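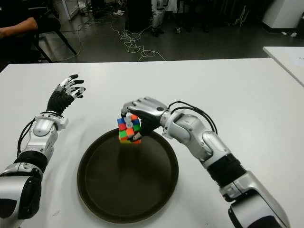
Ore samples brought home from a day on the tailings need to be looked at dry before you do anything else to them. Water brings out the color, but it also hides the dull coatings that tell you what you picked up. Spread everything out on a surface where dark grains will show. A big white table with a smooth matte top, like this one, is what you want, because a glossy top throws glare back at you through the loupe. A round dark tray in the middle does the same job for quartz, calcite and anything else pale. Keep the tray and the table for rocks only.

Search tips
Enter keyword Go

August
By the Storine Rock Shop workbench

Washing

Use a 5-gallon bucket and plain water. Let clay-covered pieces soak overnight, then go over them with an old toothbrush. Pour the muddy water out on the ground away from the vegetable beds. Don't put it down the kitchen sink. The fines settle in the trap and set up hard.

Malachite, azurite and chrysocolla are soft. Skip the wire brush on these, and skip vinegar too, which eats malachite and azurite. If there is dirt packed into the crust, a wooden toothpick and patience will get most of it.

Pyrite and chalcopyrite should be dried the same day. Pat them with a towel and leave them in front of a fan. I don't use the oven. Pieces with hidden water in the cracks can pop, and sulfides can give off fumes you don't want in a kitchen.

Breaking and screening

Wrap the rock in a piece of old canvas before you hit it. Wear safety glasses even for one tap. A crack hammer on a steel plate works better than a carpenter's hammer on concrete, and a carpenter's hammer can chip.

If you are crushing for the pan, mist the rock with a spray bottle first to hold the dust down, and wear a fitted respirator rated P100. Quartz dust is bad for your lungs in any amount. Dry the crushed material before you screen it or the mesh will plug up. I go through a 20 mesh kitchen-type sieve first and then a 100 mesh. What stays on the 100 goes back for more crushing.
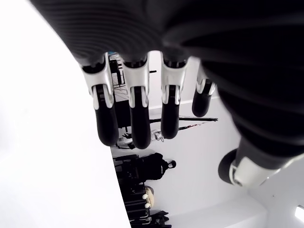 Tap the rim of the screen with the flat of your hand. Don't rub the material through with your fingers. It stretches the wire, and after that you have no idea what size you are getting. If grains stick, turn the screen over and brush from the back with a soft paintbrush.

Labels and storage

Write the label before the sample leaves the table. Location first, then the month, then what you think it is. Our Bivutton pieces from the first few trips were never labeled and they sit in a coffee can to this day. A dab of white correction fluid on a plain side of the rock takes ink well and can be scraped off later.

Egg cartons are fine for small pieces. Heavier samples go in shallow drawers, one layer deep. Keep sulfides away from damp basement walls, and don't store them on top of paper you care about. The acid they give off as they break down will turn it brown.

Comments (3)

pan_and_plan
We get a lot of iron stain on the Yakubu quartz and the toothbrush does nothing. Anything milder than acid?

Storine Rock Shop
Try a long soak in water with a little dish soap, then scrub. If it is in the cracks you are probably stuck with it.

Guest
You left out magnets. I drag one in a sandwich bag through the dried sand from Vusetti Creek and it takes out the black magnetite before I ever pan. Turn the bag inside out and it drops right off.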